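Report of the Examining Office at Gandmont

The Office was asked to decide between two hand grippers, and it was given until the end of August to do so. The instruction came from Selby. It ran to a single page and did not say what the decision was for.

The first instrument was known as the Llanos, after the works where it was made. Its fingers were narrow and closed with a click. The second had textured blue pads and made no sound. The Office had no rule for comparing a thing that clicked with a thing that did not, and so it drafted one, and sent it to Selby for approval, and began work before the reply could arrive.

Trials were held in the house at Flundon. The Office had asked for a bench and a set of standard blocks. It received the use of a round table with a crinkled cloth, and the contents of a nursery cupboard that had been shut for 16 years. The examiner noted that the toys were not standard. The examiner's assistant noted that they were all different, and that this might be of use.

Each object was to be lifted from the table and placed in the blue tote, or lifted from the tote and placed on the table. There were 49 lifts to a session. The Llanos was used in the mornings. It was quick with the small boxes and took them by their edges, but it pinched the plush animals, and the assistant began to look away when it did. The blue pads were used after lunch.
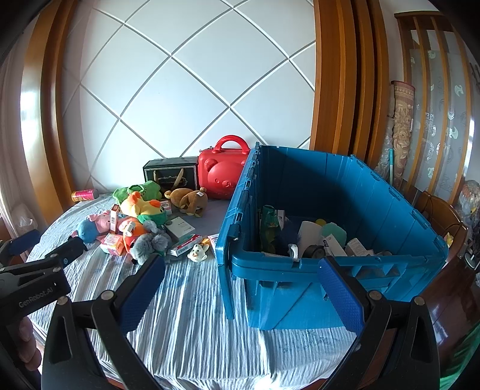

The second instrument at the round table, Flundon, 24/08/2021.

The figures from the two instruments were close. The Llanos dropped three objects in its best session, and the blue pads dropped three in theirs. The examiner wrote this down with some relief, as a tie could be returned to Selby without comment.

The assistant asked that one further matter be entered. On the last afternoon she had held the second gripper open over the pink pig for some time before closing it, and had found that she was holding her breath. She had not done so with the Llanos. She did not know in which column this belonged.

The examiner explained that the form had no such column. He then took the gripper himself and lifted the koala – slowly, and with the window open, so that the bells could be heard from the road – and carried it across to the tote. He stood there for a while with his arm out.

The report was sent in two copies. Under Findings, it stated that the instruments were equal in all respects that had been measured. Under Recommendation, in the examiner's own handwriting, it asked that the Office be allowed to keep the second one until the spring.

Selby replied that the rule had been approved.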